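Ticket: Label printer drops every third job after update
Product: Zendent shipping station, Elteleo label driver
Site: Dorudley packing room
Status: Open, waiting on vendor
Priority: High

Opened 7:40 am

Label printer at the pack bench prints two labels fine then skips one. No error on screen. Order shows as "printed" in Zendent but nothing comes out. Packer doesn't notice until the next label is for the wrong customer. Started after the October update, as far as we can tell. Before that no trouble with this printer at all.

Need this fixed before the afternoon pickup or we're hand writing addresses again.

Already tried before opening this:
Power off, wait, power on
New roll of labels
Different USB port
Different USB cable
Yelling

Update 8:15 am

Support asked for label size and paper type. Labels are the plain thermal ones, same vendor as always. They go on brown paper bags mostly, some boxes. Size in Zendent matches size in the driver, checked both twice.
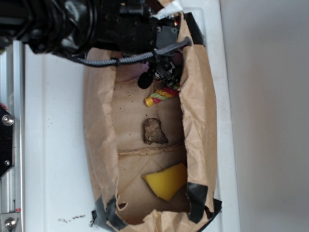 Also asked if the printer is shared over the network. No. Plugged straight into the bench PC. There's a second printer in the office on the network and that one works fine, but it's a different model so not much of a comparison.

Ran the built-in self test on the bad printer, holding the feed button. Came out clean, nothing skipped. So the printer itself is probably OK and the jobs are getting lost somewhere upstream.

Update 9:05 am

Opened the print queue and watched it while sending test orders. Job 1 shows up, prints, goes away. Job 2 same. Job 3 shows up for maybe a second, says "spooling", then gone. No label. Job 4 prints. So it really is every third one, not random like I first thought.

Sent 3 single orders with a long wait between each. All printed. So it's tied to speed, or to jobs being close together. When we batch it drops them.

Driver version on this PC is the new one. The office PC never took the update, still on the old one. Hmm.

Update 9:50 am

Support suggested turning off two-way communication in the printer properties, Ports tab. Did that. Restarted the spooler. Sent a batch.

Worse. Now it drops every other one. Turned it back on.

Then tried "start printing after last page is spooled" instead of "start printing immediately". Better! Batch of ten, all came out. Tried another ten, lost one. So better but not fixed. Leaving it on this setting for now.

Update 10:30 am

Found a setting in the Elteleo driver under Advanced called "job delay (ms)". It was at 0. The old driver on the office PC has it at 200. Pretty sure the update reset it.

Set to 200 here. Lost one label in a full batch.
Set to 300. Nothing lost in two batches.
Set to 1000 just to see. Nothing lost but painfully slow, packers complained right away.

Back to 300. Will watch it thru lunch.

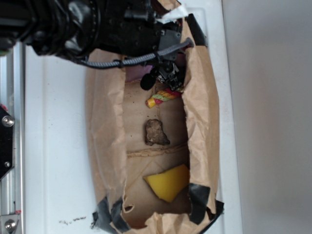
Open paper bag.

Update 12:20 pm

Holding at 300, no skips all morning since the change. Asked Rizvi (they host our order feed) whether anything changed on thier side, they say no and sent over the log. Job times in their log match ours, nothing missing. So feed is fine.

Closed Zendent and reopened it to make sure the setting sticks. It does. Rebooted the PC — setting went back to 0. Great. Two labels lost before I caught it.

Workaround for now: after any reboot, open printer properties, Advanced, put job delay back to 300, hit Apply and then OK. Just OK by itself doesn't seem to save it. Taped a note to the monitor.

Update 2:10 pm

Afternoon batch went out before pickup, all labels matched. Reprinted the missing ones from this morning using Reprint Last Job in the order screen. Careful with that button, it adds a second tracking number if the order is already marked shipped. Had to void one.

Still need from support:
Why the delay resets on reboot
Whether we can roll back to the old driver without breaking the current Zendent version
Some kind of warning when a job gets dropped, marking it "printed" is the part that really hurts us

Do NOT close this ticket. Workaround only. Turned off auto updates on the office PC until we hear back.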